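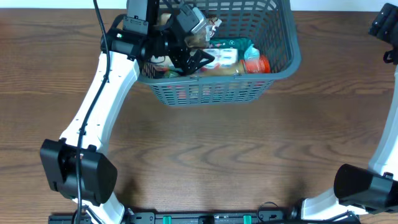 The snack baskets are changing

From Monday the grey baskets in the Horkano building will be filled a little differently. Most of you will only notice that the thing you usually take has moved, but a few details are worth knowing if you help with the filling or if you order for a meeting.

Until now every basket was packed from whatever was nearest in the store cupboard. Some floors had nothing but crisps by Wednesday, and others had boxes of biscuits that went past their date. Leif Sjögren and Raymonde Hiebert went through the cupboard in the first week of February and wrote a short packing list, which is now taped inside the cupboard door.

The order of packing is simple. Flat boxes go in first and lie on the bottom. Small loose items such as fruit bars and sachets go in next, towards the front, where people can reach them without lifting everything else out. Wrapped multipacks go on top of those. Bags of crisps and anything else that crushes go in last. Bottles stand against one of the short sides with something beside them so they don't tip when the basket is carried upstairs.

Please don't fill above the rim. The baskets stack on the trolley only if the tops are clear, and we lost a whole bag of pretzels that way before the holidays.

Drinks are limited to one bottle per basket, for sharing. If your team wants more, they are in the fridge on the ground floor and you can help yourselves. Cans stay in the fridge.

Anything with nuts now goes in a separate basket with a yellow label on the handle. This was asked for by several people and we should have done it sooner. If you find a nut product in one of the ordinary baskets, take it out and leave it with Manon McIntyre at the front desk. Please leave items in their outer packaging where you can, as the ingredients are often printed only on the box and not on the single wrappers.

The monthly budget stays at 300 for the whole building. A basket for a meeting is charged to the team that orders it, at the price on the receipts. Orders go to Kirsten Chisholm on extension 2336, by noon the day before. She needs the room, the time and the number of people, and whether anyone has an allergy. Requests left on a note on the cupboard are not always seen - please ring.

Empty baskets should come back to the long wooden table by the cupboard at the end of the day. Take out wrappers and crumbs first. The slots in the sides collect bits of foil and are awkward to clean, so a quick shake over the bin is appreciated. Two baskets are still missing from the second floor. If one of them is under your desk holding cables, we would like it back.

Suggestions for new items can be written on the sheet next to the packing list. Rice cakes and the plain oat biscuits have been added already. The liquorice has been dropped after a month in which one packet was opened.

Brittany Cloutier
Office services, ext. 2360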